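Drutden Planel shelving unit: six months in

I have put together a lot of flat-pack furniture over the years, and most of it I'd rather forget. So I'm a little surprised to be writing this many words on a set of white shelves, but the Planel has been so good that I keep bringing it up at dinner, and my family would like me to put it somewhere else.

We bought ours from Drustura in February for $130, the mid-height version with the extra shelf. It came in one long box, very heavy, get a second person for the stairs! The corners were packed well and I didn't find a single chip. I've had things arrive from pricier stores looking like they fell off the truck twice.

Assembly took me one Saturday morning with coffee breaks. The instructions are drawings only, but they're big drawings, and every bag of hardware has a letter on it that matches the page (such a small thing, and it saved me so much squinting). The one spot to watch is step 6, where the back panel slides into its groove. The two sides of that panel look almost the same and I put mine in backward, got all the way to the top, and had to take half of it apart again. The finished side has a very slight sheen. Hold it up to a window before you slide it in.

Once it's up, it is solid. Our old bookcase, an Awwad that we'd had since our first apartment, swayed whenever anyone walked past it with any kind of purpose. The Planel doesn't budge. Do use the wall strap, though. The screws that come with it are fine for wood but you'll want proper anchors for drywall, and those you have to buy yourself.

Now the shelves, which are the part I love. The pegs lock with a quarter turn, so you can move a shelf up or down without the whole thing rattling loose. I've rearranged ours more times than I can remember. It started out holding cookbooks, then board games, and these days it's the place where everybody drops everything between the front door and the couch, and it has handled that just as cheerfully. Nothing sags. I had my full row of big art books on one shelf for weeks and checked it with a level afterward (yes, I'm that person), and it was still dead flat.

Cleaning is easy. A damp cloth takes care of fingerprints and most of the marker. A ring from a coffee mug needed a bit of dish soap and then it was gone too.

A few gripes. The white is a cool white, so if your walls are creamy it may look a bit blue next to them. The front edges are squarer than I'd like with little kids running around. And extra shelves are only sold in pairs, which is annoying if you want just one more.

I'd still buy it again tomorrow, and I've already measured the hallway for a second one. The narrow version should fit next to the coat hooks with room to spare, as long as I can talk everyone into moving the shoe bench.

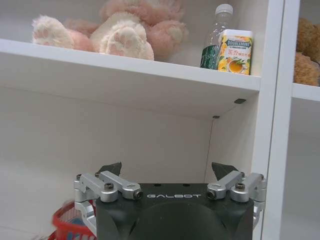 The Planel on an ordinary day, plush toy and drinks included.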